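Mitero 정책 학습 도구 자주 묻는 질문
최종 수정: 2024년 10월 19일
작성: Naima Nasr, 검토: Kamil Jurčo

도입 문의를 받다 보면 기대가 너무 앞서 있는 경우가 많습니다. 영업 자료에 없는 내용 위주로 적었습니다.

Mitero는 로봇을 제어하는 소프트웨어인가요?
절반만 맞습니다. Mitero는 손에 드는 그리퍼로 모은 시연을 정리하고, 그 데이터로 정책을 학습시키고, 결과를 재생해 보는 도구 모음입니다. 실시간 제어 루프는 들어 있지 않습니다. 관절 제어기와 충돌 회피는 쓰시는 로봇 쪽에서 따로 갖추셔야 합니다. "설치하면 로봇이 침대를 정리한다"는 말을 어디선가 들으셨다면 저희가 한 말은 아니길 바랍니다.

왜 이불이나 베개 같은 천을 예로 드나요?
잘 안 되기 때문입니다. 딱딱한 상자는 자세 추정만 맞으면 대체로 잡힙니다. 천은 잡는 순간 모양이 바뀌고, 무늬가 있는 침구 위에서는 분할 모델이 경계를 자주 놓칩니다. 데모 영상만 보고 해결된 문제라고 생각하시는 분들께는 직접 찍은 데이터로 돌려 보시라고 권합니다.
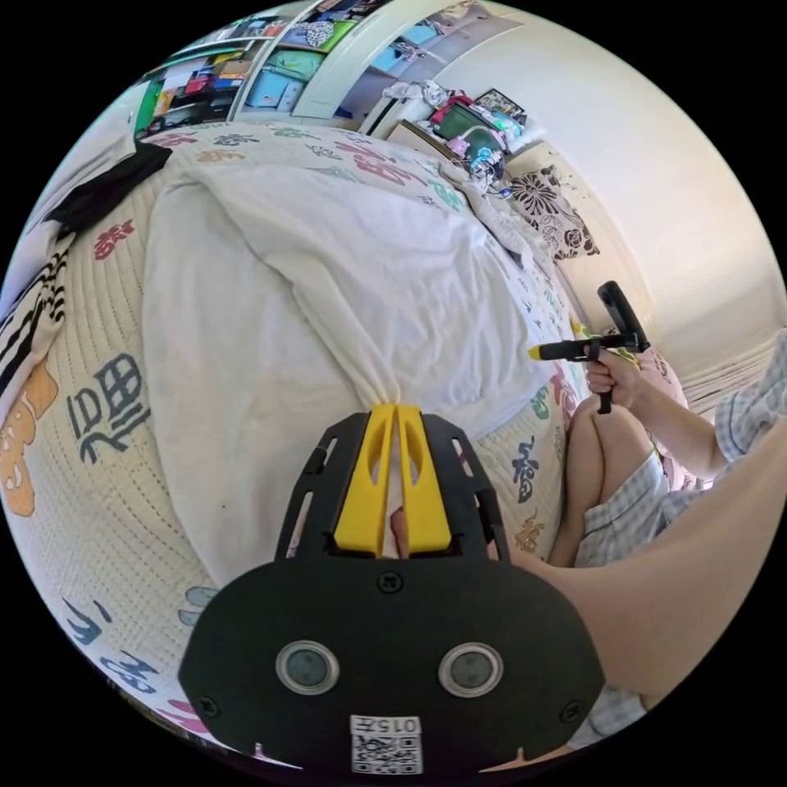
글자 무늬 침대보 위에서 흰 베개의 끝을 집은 그리퍼

양손 시연의 시간 동기화는 믿을 만한가요?
조건부로 그렇습니다. 좌우 스트림은 각자의 시계로 기록되고, 정렬은 나중에 소프트웨어가 합니다. 기본 허용 오차는 8ms이며 이를 넘는 구간에는 경고가 붙습니다. 경고를 끄는 옵션도 있지만 끄고 나서 "정책이 한 박자 늦다"고 문의하시는 일이 반복되어, 다음 판에서는 메뉴 깊숙이 옮길 생각입니다.

좌우가 바뀐 데이터도 자동으로 잡아내나요?
아니요. 장치 라벨과 설정 파일의 좌우 표기가 같은지는 사람이 확인해야 합니다. 검사 스크립트는 파일 이름만 봅니다. 이름이 틀렸으면 틀린 대로 통과합니다.

시연은 몇 개나 필요합니까?
가장 많이 받는 질문이고, 가장 답하기 싫은 질문입니다. 내부 시험에서는 에피소드 1,993개를 모았고, 그중 226개를 궤적 추정 실패로 버렸습니다. 100개로 충분하다는 글도 있던데, 같은 방, 같은 물건, 같은 조명에서 시험했다면 그럴 수도 있겠습니다. 방을 바꾼 뒤의 수치가 없는 주장은 걸러 들으시기 바랍니다.

집 안처럼 어수선한 곳에서 찍어도 됩니까?
됩니다. 배경의 책장이나 쌓인 물건은 위치 추정에 쓸 특징점이 되어 주므로 흰 벽만 있는 곳보다 낫습니다. 문제는 그다음입니다. 시연자의 다른 손이나 무릎이 시야에 들어오면 특징점이 몸을 따라 움직이고, 지도가 조금씩 틀어집니다.

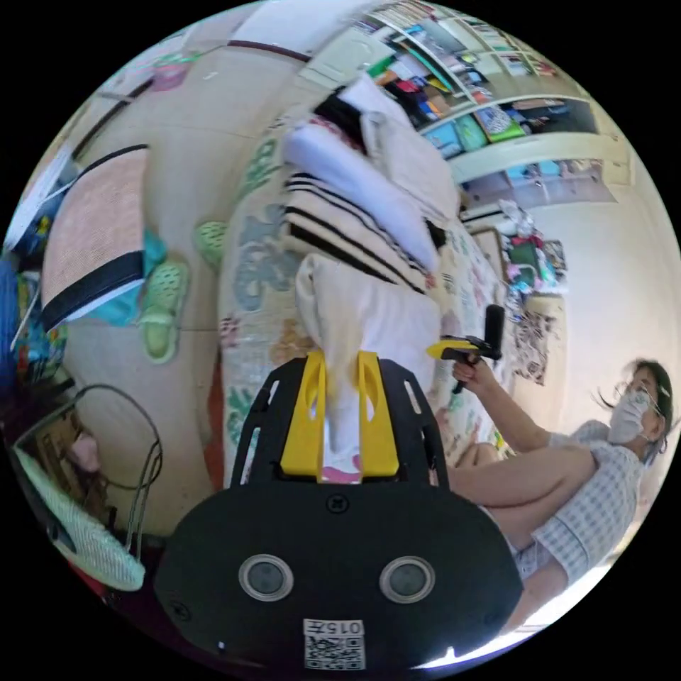 움직이는 영역을 가리는 마스크 기능이 있기는 합니다. 다만 마스크가 넓어지면 정작 봐야 할 천까지 함께 지워지는 경우가 있습니다. 기본값을 그대로 쓰지 마시고, 에피소드 몇 개를 열어 가려진 부분을 눈으로 보신 다음 임계값을 정하세요.

계획 모듈에 언어 모델을 붙일 수 있나요?
연결용 인터페이스는 있습니다. 작업을 단계로 나누는 데는 쓸 만했지만, 어느 모서리를 집을지 물으면 그럴듯한 답과 맞는 답이 섞여 나옵니다. Chih-ming Ho가 맡은 실험 기능이고, 실제 장비에는 아직 권하지 않습니다.

Werko 형식의 로그를 가져올 수 있습니까?
영상과 그리퍼 폭은 가져옵니다. 힘 센서 값은 가져오지 않습니다. 6월에 변환기를 만들다가 단위 표기가 파일마다 달라서 중단했고, 재개 일정은 없습니다.

학습 손실이 잘 내려갔는데 로봇은 왜 못 합니까?
손실은 시연을 얼마나 따라 했는지를 보여 줄 뿐입니다. 재생 도구에서 예측 궤적과 시연 궤적을 겹쳐 보시고, 그래도 이유를 모르겠으면 좌표계 보정 파일부터 의심하세요. 문의하실 때는 손실 그래프 말고 보정 파일과 실패한 에피소드를 보내 주십시오.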